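# Stilline: fruit and plates, the winter set

Stilline is a run of plain pictures of fruit and tableware that I have been adding to since June. The winter set is mostly pomegranates, citrus and the last of the pears, with plates from the thrift shelves and a few bought new.
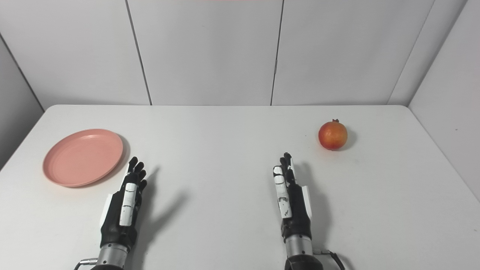

I started with the summer fruit, and most of that is already on the older page. The winter fruit is easier to work with. It keeps for days at room temperature, it doesn't bruise if you set it down a little hard, and you can eat it afterward. The cherries and apricots in June had to be done in one morning.

The prints are up in the hallway of the Jedport library annex, on the wall across from the coat hooks. The notes below go in the order they hang, starting from the street door. If you are reading this on your phone in the hallway, the titles match the small cards under each print.

## Pomegranates

**Crown up.** The way most people set one down without thinking. A pomegranate has flat sides if you look for them, and it will stand if you turn it until it finds one.

**Crown sideways.** Same fruit, same day. The weight is lower than you would guess, so it rolled twice before it stayed.

**Split by hand.** Scored around the top with a paring knife and pulled open. I did this one over a bowl and moved the halves to a plate once they stopped dripping.

**Seeds in a saucer.** The rest of the same fruit. It stained the saucer a little, and a paste of baking soda took most of it out.

**Old skin.** Left in the fruit bowl until the skin went leathery. It was still good inside, with maybe a few brown seeds near the stem.

**Two from Bisht.** Bisht is the grocery on the corner by the bus stop. They put the pomegranates out in the box they came in and let you pick. I ask for the ones with uneven color, and the man at the register has stopped asking if I want to swap them.

## Citrus

**Clementines, leaves on.** The leaves last about a day before they start to curl. Put a damp paper towel over them overnight if you need a second day.

**Clementine peel in one piece.** Took a whole bag to get one I liked. The family ate the rest.

**Lemon on blue.** The blue plate is older than I am and has a chip on the back that doesn't show from the front.

**Grapefruit half.** Cut with the bread knife, which leaves a rougher face than a chef's knife. I liked the rough one better.

**Grapefruit half, next day.** It had dried out at the edges and pulled in toward the middle.

**Blood orange, three slices.** The first two oranges I cut were plain orange all the way through. You can't tell from the outside.

**Pomelo.** Too big for every plate I own. It sits on the cake stand, which was the only thing wide enough that wasn't a cutting board.

## Pears and apples

**Bosc, leaning.** It leans against the sugar bowl. Without the bowl it fell over.

**Bosc and Anjou.** One brown and rough, the other green and smooth. They were bought together and the Anjou was ready four days earlier.

**Core.** What it says. Browned within the time it took to move the lamp.

**Windfalls.** From the tree behind the annex, picked up after the wind in the fall. They have the marks you would expect. I washed them and left the stems on.

**Peeled apple.** A squeeze of lemon kept it pale for long enough. You can see the flat facets from the knife.

## Plates without fruit

A few people asked for these after the summer set, so there are more of them this time.

**Stack.** Dinner plates at the bottom and saucers at the top. None of them match, and they wobble a little if a door closes.

**White on white.** The hardest one to get right. With the light straight overhead the plate nearly goes away and only the rim is left. I moved the lamp down and to the left until there was a shadow to hold on to.

**Skadari, dinner size.** Skadari is a small pottery outside town that sells from a shed on weekends. This is a second, with a pinhole in the glaze, and it cost less than lunch.

**Skadari, side plate.** From the same shelf on a different day. The glaze is a little greener. They told me it depends on where in the kiln it sat.

**Enamel.** From a camping set. The edge has rusted where the enamel came off. I don't eat from it anymore, but it still holds keys.

**Cracked platter.** Glued once and cracked again next to the glue. It is fine for dry things.

## How these are set up

I get the same questions in the hallway, so I will put the answers in one place.

I work on a white table because it shows the color of the fruit without adding anything to it. A dark wood table makes everything look warmer, and I had enough of that in the summer set. White shows every crumb, so there is a damp cloth and a dry cloth within reach, and I wipe the surface each time I move something.

The light is overhead and soft. I tried a window for the first week, but the afternoons are short now and I would lose the light halfway through a plate. A lamp with a white shade does the job. For the plates on their own I bring in a second lamp from the side.

I use a plate with a low rim when the fruit is round. A tall rim hides the lower third of it, and you end up looking at something that seems sunk into the dish. With slices, the rim doesn't matter much.

Spacing took me the longest to learn. When the plate and the fruit are close together, people look at them as one thing. With a hand's width or more between them, people look at one and then the other. I measured this with a ruler for a while and then gave up and did it by eye.

I don't polish or oil the fruit. Store wax comes off with warm water and a soft brush. Pomegranates mostly don't need it.

## Notes on color

Pink is a good color under pomegranates and a poor one under grapefruit. The grapefruit looks tired against it. Lemons will go on anything.

Green pears on a green plate sounded like a good idea and came out flat. That print is not in the set.

Red fruit changes more than you expect from one side to the other. If you turn a pomegranate a quarter turn, it may look like a different one, with more orange or more yellow in it. I try it four ways before I settle on a side, and I put a small piece of tape on the bottom so I can find my way back.

## Prints and cards

The prints in the hallway are on loan and stay up until the spring display goes in. I keep a copy of each one at home. They come in one size, unframed, on matte paper, packed flat between two sheets of board.

The postcards are in the wire rack at the annex desk. I had 701 printed for the whole winter set, and the pomegranate ones are going fastest. There is an envelope in the rack if you want to pay in cash. The summer cards are nearly gone, with around 109 left, mostly apricots. I won't be printing those again.

Every picture I have kept so far, printed or not, is in the binders on the low shelf under the rack. There are 1,272 of them as small contact prints, sorted by fruit and then by month. Please put the sheets back in the sleeve they came from. The plates have their own binder, the gray one.

I will be at the annex on Sat 16 December in the afternoon, at the table by the desk, with the binders and a box of cards. There will be clementines.

## Still to do

Persimmons. Bisht had them for a week in the fall and I missed it, and the ones I found later were too soft to stand.

Quince, if I can find some with the fuzz still on.

A cut pomegranate on the Skadari side plate. I have the plate now, and I want the glaze next to the pith.

Something in a bowl. I have stayed with flat dishes because I know how they behave under the lamp. A bowl throws a shadow on its own contents, and I will need to work out where to put the light.

The kumquats are bought. There are 8 of them in the fridge door and they will be on the table this week.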